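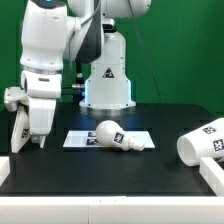 Evmont, June

Table and Props Assistant (part-time)

Drullska is looking for a patient person to look after a black tabletop, a very green wall and everything that gets put in front of it. The post is 18 hours a week, mornings only, at our Nilsuwan building. It is indoors, which in Evmont counts as a benefit.

The tabletop is black and shows every crumb, thumbprint and stray hair within reach. The wall is the sort of green you go on seeing after you have closed your eyes. Between them they make any object look important, including a bottle top, and they make any mess look deliberate. Your job is to keep things on the right side of that line.

What you would be doing

Wiping down the table before the first session and again between set-ups. We supply the cloths. Please do not bring a favourite one from home, as the last one shed.

Laying out objects from a written sheet, and putting them back in the store afterwards. The store holds roughly 2000 household odds and ends, most of them in the box their label says.

Keeping the green wall free of scuffs and sticky tape. If you find tape, somebody put it there for a reason and has forgotten it. Ask Orla Fahy, then take it down.

Checking that leads are out of the way of feet and elbows.

Writing the end-of-morning note. Two lines will do. Yaowalak Ruangrit reads all of them and can tell when you have copied yesterday's.
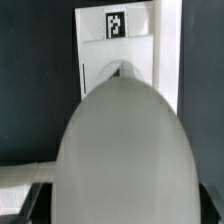 Tabletop Team, Drullska

You would also take on the white furniture. White panels and ledges are lovely for the first hour of their lives, and after that they belong to whoever does the dusting. The printed black-and-white squares must be left flat, clean and exactly where they are. Please don't straighten one because it looks a bit off to you. It has been tried, and it cost us a morning and a good deal of goodwill.

Who we have in mind

You needn't have done anything like this before. People have come to us from school kitchens, shop windows and, in Uthai Wiriya's case, a long spell in lost property. You should be able to follow a layout sheet without improving it, carry a box up one flight of stairs and stay cheerful when asked to move a bowl slightly to the left - and then back again.

A steady hand helps. So does a tolerance for green. Strong opinions about tidiness are welcome at interview and should be used sparingly afterwards.

Hours and arrangements

Mornings start at 8.30. You report to Montri Saithong, who runs the room and makes the tea, badly. There is a paid trial morning for anyone we shortlist. Lockers are provided, and the small kitchen is shared with Dostulis next door, whose milk is not ours.

How to apply

Send a letter of no more than one page to Kamonchanok Khamphan at the Nilsuwan front desk, with the names of 2 referees. Tell us about something you have kept in good order for longer than a year. We don't need a photograph of you, or of your spice rack. Applications close at noon on the last working day of June.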